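Folding cells, four months in

The second folding cell at our Guimarães site was signed off on 28th April, so both are now in daily use. Several readers asked what has changed for the people on the finishing floor. I look after the cell software and the shift data, so I have one view of it and not the only one.

Background first. The floor takes in washed and dried garments and cloths from the laundry side, folds them, stacks them and passes them to packing. Before the cells, 24 people worked there over two shifts and nearly all of them folded for most of the day. The cells run on Gendo, which handles the arm control, and report into Skitik, the scheduling system we already had for packing. Orders from Jimico, our largest customer, go through the cells first because their sizes are regular.

A cell is a pair of arms over a table. It is slower than an experienced folder on every item we have timed. It is steady, though, and it can be left on a batch of plain cloths while the person in charge of it does something else nearby. Dark fabric gave the most trouble in commissioning. The edges are hard to find where one layer lies on another, and we spent most of two weeks on lighting and exposure before the reject rate came down to 7 in a batch of 64. It has since reached 4. Rejects go to a side table and are folded by hand.

The job titles did not change but the work did. A folder assigned to a cell now loads it, clears misfolds, checks the stack and enters stoppages by code. The codes were my design and the first list was too long. People picked the top one to get the screen out of the way, and the data for the first month is of little use as a result. The list is shorter now, and "fabric caught" and "edge not found" are separate entries.

Standing time is down for those on the cells. Walking is up. There were complaints about noise from the extraction unit, which were fair, and the unit has been moved. The complaint I had not expected was about talk: folders used to work opposite one another across a long bench, and the cells put them side by side facing a wall. The layout for July turns the second cell round.

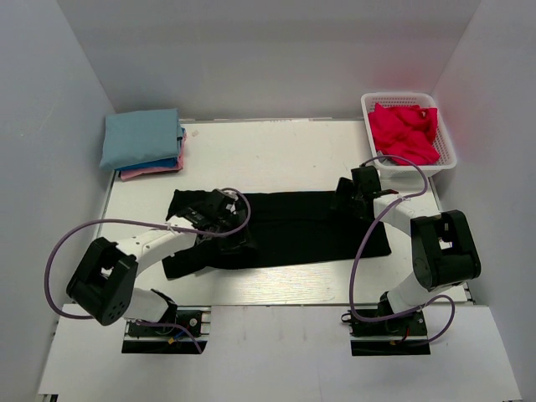 Has anyone lost their job to the cells?

So far the headcount is the same, but two people who left were not replaced on the folding bench, and their hours went to packing.

Pay is under review, as cell work currently sits on the same grade as bench work and the training takes longer. Next on my own list is the Skitik export, which still drops the last stoppage of each shift if it is open at changeover.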